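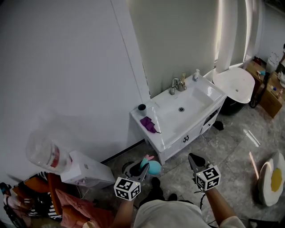 Driltow Ward Recall Vote

The Driltow ward recall vote was a local election held in August in the city of Grorkbridge. Voters in the Driltow ward were asked whether council member Rodica Munteanu should be removed from office before the end of her term. The recall failed by 192 votes.

Background

Munteanu was first elected to the eight-member city council as an independent. In her second year she cast the deciding vote for the Mimura Street rezoning, which allowed apartment buildings of up to 50 units on land that had been limited to single-family homes. She had told voters during her campaign that she would oppose any change to the street's zoning. She later said that the plan put before the council was different from the one discussed during the campaign — the earlier version had no limit on building height.

Petition

The petition was organized by a residents' group called Keep Driltow Low. City rules require recall petitions to state a cause, and the group listed the rezoning vote and two missed public meetings. The city clerk rejected the first filing over a missing signature page. A corrected petition was accepted the following month.

Campaign

Supporters of the recall relied mostly on yard signs and door-to-door visits. Munteanu's side held evening meetings at the Onu Branch Library. A debate planned for the same library was canceled when the two sides could not agree on a moderator. Both campaigns were criticized in letters to the local paper for their tone, and a mailer calling Munteanu a liar was withdrawn by the group that paid for it.

Aftermath

Munteanu served out her term and did not run again. The council later changed the petition rules so that minor filing errors can be fixed within eight days. The Mimura Street rezoning stayed in effect.

See also

Grorkbridge City Council
Mimura Street rezoning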